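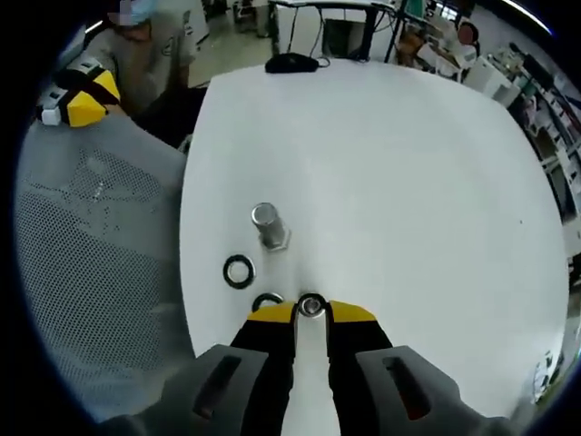 Silver ring held up at the front, big bolt standing on its head behind it.

Right, a thread about loose fixings, as I have spent far too much of this month thinking about them and I'd like it to be your problem too

We've got a coffee tin at work that has been filling up with odd bolts, rings, nuts and washers for years. You take something apart, you put it back together, there's a bit left over, in it goes. On 17th September I needed one washer out of that tin and it took me the whole of my lunch. So the tin is being sorted!

First thing I learned: do not tip the lot out. I tipped the lot out. Things roll. Bolts roll in a circle round their own heads, which is quite pretty until one goes off the edge and under the desk with all the cables

Second go was much better. A few bits at a time on a white table, rest of the tin stays shut. White really does help, the dark rings show up a treat and you can see the silver ones by their shadows. I tried it at home on a brown tea tray and gave up in minutes

Stand your bolts up on their heads. I will die on this hill. A hex head is flat, it makes a perfectly good foot, and a bolt standing up can't roll off anywhere. You can also compare lengths at a glance if you put two next to each other

(Someone at work says they look like a tiny chess set when there's a row of them. Now I can't stop seeing it)

Rings and washers go flat, never stacked, not at this stage anyway. A little one sits on top of a big one and you swear blind it's one part. I put two away together like that and only found out when I went to use "it"

On the subject of rings. I'd been calling everything with a hole in it a washer since I was a child. Took a handful down to Uçar, the ironmonger's by the station, and the woman on the counter went through them with me one by one and was very patient. Some were washers. Some were seals. One was a curtain ring

Her test for the black ones, if you can't tell by looking: press a thumbnail into the edge. If it gives, keep it away from the metal ones and don't store it anywhere oily or on a sunny windowsill. I had been storing them in an oily tin on a sunny windowsill

She also sold me a thread gauge, which is a little fan of metal combs you hold up against the bolt till the teeth match. Cheapest thing I've bought all year and I've now gauged everything in the building. The taps. A lamp 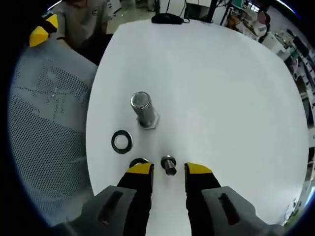 Big one upright, short one with its nut still on, dark rings over to the left.

That short bolt brings me to the great nut question. Do you store the nut ON the bolt or in a separate box? I had no opinion before September. I have a very strong one now

ON the bolt. Always on the bolt. If a nut runs on nicely with your fingers you know the two belong together and you never have to check again. Separate boxes look tidier, I'll give you that, but then you're trying 11 nuts on one bolt like some sort of awful Cinderella

If it goes on a turn or two and then stiffens up, stop! Don't get a spanner on it to "help". Wrong pitch, most likely, or muck in the thread. Old toothbrush first, then try again

Boxes. I went for the Demunora ones with the lift-out trays, 34 compartments, which sounded like loads. It is not loads. I'd used up the small ones before I'd even got to the screws, and I'm now eyeing up a second set

How I've split it, for anyone who asked (one person asked): by thread first, then by length. I began with length and it was hopeless, you end up with a compartment of things that are all the same height and have nothing else in common

Labels go on the front of the tray and not on the lid. Lids get swapped. Mine were swapped before the ink was dry

Then there's the Rundby bag. Rundby make the shelving in our upstairs store and every single unit comes with spare bolts in a bag, and every single bag went in the tin. 43 bolts, all identical, fit nothing else on this earth. I've put them in a jam jar and written RUNDBY on it and we shall not speak of them

Leftovers at the end of the first evening: a pile of mystery rings, two bolts with the heads chewed to bits, a key. Chewed bolts went in the scrap. The key opens nothing I've found so far

Since people are asking, yes I'm keeping the tin. It's a good tin. It's got a label on it now that says NEW ODDS ONLY and there were already three things in it this morning, one of them a biro lid

Next up is the screws, and after that I've promised to do the drawer at Amarar, the community workshop I go to, which I was shown in April and have been avoiding ever since. It doesn't open all the way. Something's standing up in it

If you've got a clever way of storing really tiny washers please tell me, I'm currently threading them on a bit of wire like beads and it's a pain getting the middle one off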